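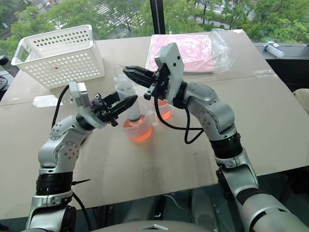

The open day at Stusutard began at 9 in the morning, and by the time I had found the right floor there was already a queue for the coffee. The company has a few rooms in an office building in Lultport and opens them to the public once a year, in February. I went because a friend had a spare ticket, and because I have read a great deal about robots taking over laboratory work and had never watched one try.

The job on show was a small one. Two arms, a syringe, a couple of plastic measuring cups with orange liquid in them. Anyone who has given medicine to a child has done much the same thing at the kitchen worktop. The visitors stood back a bit and the staff asked us not to lean on the table.

I think this was the right thing to show, and I say so knowing that several people left early. A man next to me said he had seen better on television. I'm sure he had. Films put out by firms in this trade are cut so that every reach ends well, and you never learn how long anyone waited for it. In a room you get the waiting as well. The arms went slowly and stopped for reasons that weren't clear to me, and a member of staff stepped in more than once to put the syringe back where it had started.

A syringe is an awkward object. It needs one hand to keep the barrel still and another to work the plunger, and the two have to agree about how hard to pull. If you are holding a cup steady as well, you soon run out of hands. I had never thought about this until I saw it broken down into separate movements, each one of which somebody had to work out.

My complaint is with the talk that came afterwards. The speaker told us that the Nishad project, as they call it, had recorded 1476 attempts at tasks of this sort. She didn't say how many had gone well. When somebody asked, we were told that the figures were being prepared. That may be so, but a firm that is willing to let 70 strangers watch its machine fumble should be willing to put a success rate on a slide. The first takes more nerve than the second.

The leaflet was worse. It promised that Zamus, the version due next, would "free skilled people for skilled work". I would like to know who wrote that, and whether they have asked a lab technician. Measuring a liquid properly is skilled work – the morning had just shown us as much. If it can be handed over one day, fine, but the leaflet shouldn't pretend it was never worth anything.

I stayed until the doors closed at 4 and would go again next year. I'd ask for more chairs and the missing figures.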